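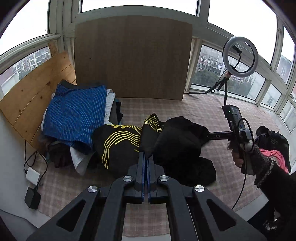
# Presenter profile pages showing wrong biography details

**Site:** Favby (celebrity and TV profiles)
**Opened:** November 30, 2020
**Priority:** Normal
**Status:** Resolved, one item left open

## Problem

A reader wrote in to say that the profile of a breakfast weather presenter gave her husband's name as her co-host's. The editor checked the draft and the name was correct there. The public page was still wrong after a cache clear.

A search found the same fault on 75 profiles, all television or radio presenters. Actors and musicians are not affected.

## What was checked

1. Opened the page logged out, in two browsers. Wrong spouse in both.
2. Cleared the page cache from the Storholm panel. No change.
3. Compared the "Quick facts" box with the body text. The body text is right. Only the box is wrong, in the rows for spouse, education and birthplace.
4. Turned off the related profiles widget. No change, so turned it back on.
5. Looked at the import log. The last full import from Dong was in March and covered 1,322 profiles. It finished with 241 warnings, all reading "duplicate key, kept first".

## Cause

The import matches people on surname plus employer. Where two presenters at the same station share a surname, or one had been entered under a married name, the box took its rows from whichever record came first. The editors' corrections were saved to the draft, but the box reads from the imported table and ignores the draft.

Most of the 241 warnings were harmless, as both records held the same details.

## Fix

- Changed the match to use the profile ID.
- Set the box to read the saved draft first and the imported table second.
- Re-ran the import on the staging copy, then on the live site. Warnings on the second run: 2.
- Spot checked the weather presenter, a traffic reporter and a former sports anchor. Spouse and education rows now agree with the text.

Search engines may show the old box for up to 2 weeks. Nothing further can be done from our side.

## Still open

The two remaining warnings are for a pair of newsreaders who were both entered with no ID. Their boxes are hidden until the Candero team sends the missing records. Please don't fill them in by hand, the next import will overwrite them.

Reader has been sent a reply and the correction note is on the page.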